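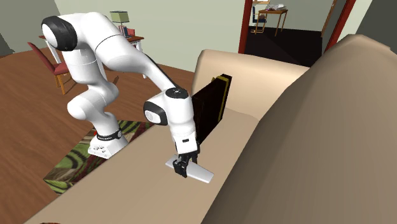 How many demonstrations does a pick policy need before the next one stops helping? For a single object class on a soft surface, we stopped seeing gains past 877 episodes, and the spread of starting poses mattered more than the total.

Search this blog Go

I have been collecting episodes in simulation for Plomik, the policy we train at Trullasden. The current set holds 3682 episodes across all rooms. Sofa picks are the weakest part of it. A thin, flat object on a seat cushion leaves little room under the fingers, and a grasp near the middle behaves differently from one at the end. Early on I let the script choose the grasp point freely. The result was a set with too many end grasps, and the policy copied them.

The script now samples the object's angle first, then the grasp point, then the arm's starting pose. Other objects on the seat are placed last. Anything standing close to the target changes the wrist path, so I log its distance as a separate field.

Each batch is 200 episodes. In the last one, 71 were rejected. Most failed the contact check — one finger touched the cushion before the other touched the object. I keep the rejects in their own folder with the reason code. Koppel, our replay tool, can step through them at quarter speed, and two bugs in the contact settings came out of doing that.

Room textures are drawn from the Radico set. I vary floor, rug and wall color per episode but hold the sofa shape fixed within a batch. Changing both at once made it hard to tell what a drop in success was due to.

Next is the same task with the base moved to the other end of the sofa. The reach limits are tighter there, and I expect more rejects.

Last updated: 2023-05-08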